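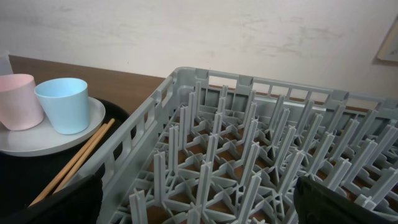

Section 3: Starting the Cirar canister filter

I always rinse the new media in old tank water first, never straight from the tap (chlorine kills off the good bugs).

1. Switch everything off at the wall.
2. Fill the bottom basket with the coarse foam, then the ceramic rings.
3. Seat the lid and press both clips down – you'll hear them click.
4. Open the taps and pump the primer until water fills the canister. Mine took 35 pumps!
5. Plug it in and check the hoses for drips.

Note: a bit of rattling for the first 2 hours is just trapped air. Tilt the canister gently and it'll burp itself out.

Caution: never run it dry. Turn it off before water changes, and leave a drip loop in the cord.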